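Search this site Enter keywords Go

5. Failure during the drawer task

5.1 Setting and task

The fault described in this section came up during the drawer trials at the Preltodthorpe lab. The task was to close the upper drawer of a small plastic storage unit, release the handle, withdraw the arm to the side, and then open the lower drawer. The controller was the Dromden policy described in Section 3, running on one arm with a two-finger gripper. The arm was position controlled, with a soft stop on estimated force at the wrist and a hard stop built into the arm's own safety board.

We had treated this as one of the easier tasks. The unit is light, the handles are large and pale against a dark body, and the policy had already passed the same sequence with empty drawers. The trials discussed here were the first in which the upper drawer was filled. Ankit Vishwakarma ran the arm and Bimla Rajput held the stop button. Both wrote their notes separately and we compared them afterward.

The planned series had 18 trials. We stopped after the seventh, when the unit was pushed back across the table and the soft stop did not act. No one was hurt. The drawer body cracked at one rear corner and had to be replaced before work could continue.

5.2 What happened

In trials 1 to 6 the policy closed the upper drawer, though not always on the first push. In trials 3 and 5 the drawer came to rest a little way open. The policy scored the step as complete in both cases and moved on to the lower drawer. The operators marked these trials as successes with a remark, which in hindsight was the wrong way to record them. A partly open upper drawer overhangs the lower handle and takes away clearance that the next step depends on.

In trial 7 the drawer stopped short again. This time the policy did not score the step as complete. It pulled back, came forward, and pushed at the front face beside the handle. The drawer did not move further into the unit. The whole unit moved instead, sliding toward the back of the table until it met the rear rail. The arm kept pushing. Rajput pressed the stop button when she heard the plastic creak, and the arm halted with the gripper still against the drawer front.

The force estimate at the wrist rose during the push, passed the soft limit, and stayed above it for 900 milliseconds before the button was pressed. The soft stop should have acted within 250 milliseconds. It did not act at all. The hard stop did not act either, but this was expected, as its limit is set much higher to protect the arm and people near it.

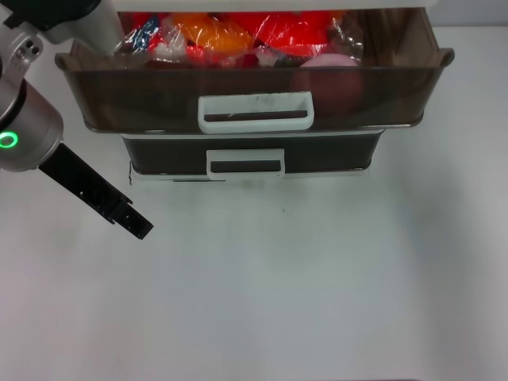
We first took this for two separate problems, one in the policy and one in the stop. They had different causes, but each would have been much less serious without the other, and we describe them in turn.

5.3 Cause of the incomplete closure

The drawer did not close because its contents stood too high. Soft packaged goods settle when they are placed and then shift when the drawer is moved. As the drawer slid back, the top of the pile met the front edge of the casing and was pressed down and forward. In the earlier trials it gave way enough for the drawer to pass. In trial 7 one of the packages folded over on itself and wedged between the drawer and the casing. Vishwakarma found it there when he took the unit apart.

The policy had no way to represent this. Its state estimate for the drawer was a single number, the distance between the handle and the casing, taken from the head camera. When that number stopped changing, the policy could tell that the drawer was not moving relative to the casing. It could not tell why. Its training data held many cases of a slipping contact, where the right answer is to back off and push again with more force, and very few cases of a blocked drawer, where the right answer is to open it and look. It chose the answer it had seen most often.

The distance estimate also did not help once the unit began to slide. Handle and casing moved together, so the estimate stayed constant, and nothing in the policy's inputs compared the casing with the table. A plain white tabletop gives few features to track. A person watching would have seen the slide right away, and both operators did.

The tinted plastic made matters somewhat worse. We had added a depth check meant to warn of objects standing above the rim of an open drawer. Depth readings on the clear wrapping were patchy, with many missing points, and the check was written to ignore missing points. It therefore passed a full drawer as clear in trial 7. When we ran the check again on the stored data, it passed the filled drawer in five of the other six trials too.

5.4 Cause of the missed soft stop

The soft stop compares the force estimate with a limit that depends on the current step. Free motion has a low limit. Steps with planned contact have a higher one. At the change from one step to the next, the stop is held off for a short time so that the limit can be updated without a false trip.

When the policy pulled back and tried again, it sent a new step message. The hold-off timer restarted, as designed. The fault was that the retry loop sent the message again on each pass, even though the step had not changed. Each message restarted the timer before it could run out. For as long as the policy was retrying, the soft stop was held off.

Ludmila Kováčik found this by replaying the message log against the stop code with the arm disconnected. The same pattern was present in trials 3 and 5, in which the policy also made a second push. The stop had been held off then as well. The force stayed below the limit in those trials, so there was nothing to notice.

The bug had been in the code since January, when the retry loop was moved from the arm driver into the policy process. The stop had been tested after that change, but only by pushing on a fixed block with retries turned off. We had no test in which a retry and a high force occurred together. Kiran Negi had listed such a test in the plan for the move. It was put off because the fixture for it was in use on the Dernden bench, and then it was dropped from the list.

5.5 Changes made

The timer now restarts only when the step name changes, and the total hold-off within any one step is capped. If the cap is reached, the arm stops and waits for the operator. We repeated trial 7 with the new code and a drawer blocked on purpose by a foam wedge. The soft stop acted on every attempt.

The depth check now treats missing points above the rim as occupied. This gives false warnings on empty drawers when the light is poor, and the operators find it a nuisance. We have kept it. A false warning costs a short pause, and the operator can clear it from the console.

We added the position of the casing relative to the table as a second input to the closing step. It is measured from two small markers on the table edge. If the casing moves more than a set amount during a push, the step ends and is scored as a failure. We do not regard the markers as a good long-term answer, as they would not be present in a home or a shop, but they were enough to let the trials go on.

The policy itself has not been retrained. Ramesh Vashisht has begun collecting blocked-drawer cases with different fillings, and the results will be reported separately. Until then, retries with increased force are turned off for all closing steps. This lowers the success rate on drawers that are merely stiff, such as the older Van Damme units on the second bench, and we accept that for now.

Finally, the scoring sheet was changed. A drawer left partly open is a failure, whatever the policy reports. Under this rule the first six trials contain four successes and two failures, and these are the values used in Section 6.

5.6 Remarks on the record

Two limits of this account should be stated. The force values come from joint currents and not from a sensor at the wrist, and we have not calibrated them for sideways loads. The peak force in trial 7 may have been higher than the log shows. Also, the crack in the drawer body was found only when the unit was taken apart. We believe it was made in trial 7, from the creak both operators reported, but the unit was not inspected between trials and an earlier start cannot be ruled out. It is now inspected after each trial in which the soft stop acts or the button is pressed.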